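Folding by hand gripper: what changes on the home sessions

By Melina Koutsoukos
June

Staff on the home sessions team have now finished their first full month on the new rota, and several people in the Lombardi office have asked what the work involves and where it leaves the old laundry line. Most of the answers are below. If your question isn't covered, put it to Thanasis Psarras, who is running the changeover.

Plindetti used to teach its folding machines one garment at a time. Two engineers set the arm, ran it, corrected it and ran it again, and the rest of us fed the table. Under the new arrangement a folder works with a hand-held gripper in each hand, doing the job as they would on any other day, and the movements go to the Plurnon team for training. The month's total stood at 2896 recorded folds when the sheet was closed on Saturday.

Of the 31 people who worked the old line, most have moved across. Three have stayed with the machines as checkers, and Kátia Prado is looking after their hours. Pay grades are the same for everyone until the review. The early start has gone, and travel between houses counts as working time – please put it on your sheet, as several of you haven't.

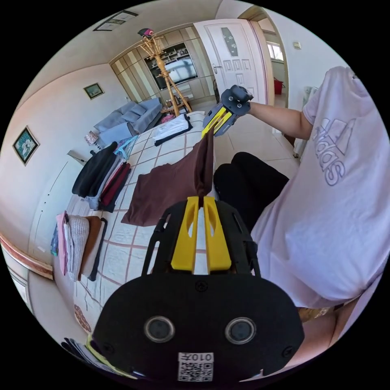 Folding with grippers is slower than folding with your hands, and the first week is tiring for nearly everybody. You lose your fingertips. A cuff that you would normally find by feel has to be found by eye, and then pinched between two stiff jaws. Big soft pieces are the ones people complain about most. Pick up a brown garment by its top corner, as on this bed with the pink grid spread, and the rest hangs in one long slanting fold with the bottom edge lying crumpled on the cover. You then have to decide where the second gripper goes in. Gerasimos Ververidis tells new starters to take their time over that choice and not to chase the cloth about. A slow fold is perfectly usable. Please don't stop and start again if it goes wrong, either, as the corrections are wanted too.

Michalis Tsolakis has raised wrists and shoulders at two meetings. It has been agreed that nobody does more than 200 folds in a shift, with a proper break at the halfway point. The limit applies to experienced folders as well. Anyone with soreness that lasts overnight should report it the next morning and will be put on sorting or labelling, with no loss of pay.

The question asked most often is whether the machines will take the folding work once they have learned it. The Griltus contract runs on hand folding for its full term, and no posts are being cut during it. After that we have no promise in writing. Michalis has asked for one and the answer is due before the summer break. I will print whatever we are given.

Training places for checkers open again next month. You don't need a technical background, but you do need to have done at least one month with the grippers. Names to Kátia, please.

Last updated: June
14 comments · 6 shares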